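Two hours at the Moldale open lab
by Phyllis Parsons, September
Reading time: 2 minutes

I arrived in Dradgate a little after ten in the morning, and the visitors were already divided into small groups. My group began with the manipulation laboratory, which I had wanted to see for a long time. In my own work I only meet robots in published papers, and there the tables always look bigger.

The project has the name Gosling. Its question is easy to say: can an arm learn to sort groceries when the instruction is only a drawn sign on a bin? The method learns from demonstrations made by a person, and they have collected 3704 of them until now. The signs are drawn by hand on purpose, so that the model does not become used to one perfect printed shape. 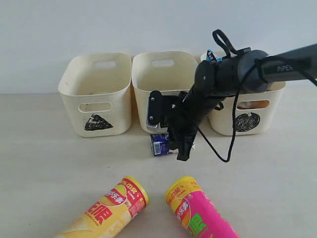

The PiPER arm at the sorting bins, with the triangle on the left and the circle on the right.

Our guide told us that the first version of the model, called Vusero, did not look at the signs very much. It remembered the position of the bins. When the team exchanged two bins, it continued to put the goods in the old place. For this reason they now change the order of the bins between demonstrations, and the result became much better. On a test of 455 placements with a new order, most of the errors which remain are errors of grasping and only few are wrong bins. I found this an honest result, and I asked if the failures will also be published. The answer was yes, in an appendix.

We spoke also about soft packages. A carton keeps its shape, but a bag of chips or a packet of noodles gives a different outline each time it is put down. The camera near the gripper helps at short distance, where the fingers come to the edge of the plastic. Its picture is often blurred, and the team keeps these blurred pictures in the training.
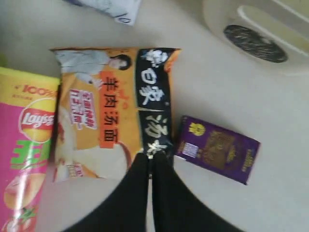

Questions from the visitors

A teacher in our group asked how long a new sign needs. Some 2 hours of demonstrations, was the answer, if the sign is not too similar to an old one. I asked about a star and a flower drawn badly, and they have not tried it yet. The slides will be sent by e-mail to all who wrote their address on the list at the door.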